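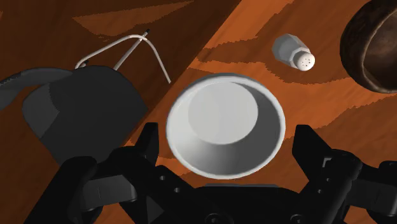
How long should a household be followed before its food waste figures can be trusted? Four weeks is enough for most homes, provided the first week is dropped from the averages.

Figure 3. A white bowl on a wooden tabletop, seen from almost directly above.

3.2 Length of the recording period

The question matters because diary studies of food waste differ widely in how long they run. Short studies are cheap and keep more of their participants, but they catch people at their most careful. In the Endier sample, recorded waste was lowest in the first seven days and rose in the second week. It then stayed level until the end of the period. We read the early dip as a reporting effect. Participants told us in exit interviews that they had planned meals more closely at the start, and several said they had put off clearing out the refrigerator until they were used to the forms.

We recruited 200 households in Endier and the neighboring district of Dulness. Each was given a kitchen scale, a pad of printed forms, and a sealed bin for scraps. Food thrown away was weighed before it went into the bin and was entered under one of five headings: plate leftovers, cooked food never served, spoiled produce, expired packaged goods, and peelings or bones. Liquids poured down the sink were entered by estimated volume and are reported separately in Section 4. Across all homes the diaries yielded 2205 usable entries. Entries with no weight, or with a weight above 3000 grams, were checked by telephone and removed if the household could not confirm them.

Plate leftovers were the heading most affected by the length of recording. A household that had guests once during the month could double its weekly total, and in a one-week study such a household would look like a heavy waster. Spoiled produce behaved differently. It followed the shopping cycle, with peaks just before the main grocery trip, and homes that shopped every two weeks could not be described fairly with less than two full cycles.

Following Akanda's coding scheme (Malsha Akanda, who also trained the coders for this study), we kept peelings and bones out of the avoidable total. This makes our averages lower than those in the Plellik survey, where potato and carrot skins were counted as avoidable. The two sets of figures should not be compared without adjustment.

Household size had a smaller effect than we expected. Waste per person fell as homes got larger, but the drop was mostly between one-person and two-person homes. Income, taken from the Jayawardena questionnaire, showed no clear pattern once household size was held constant.

3.3 Dropouts and missing days

Missing days were most common in the third week. We did not fill them in. Weekly totals were scaled up only where at least five days had been recorded, and weeks with fewer were left out.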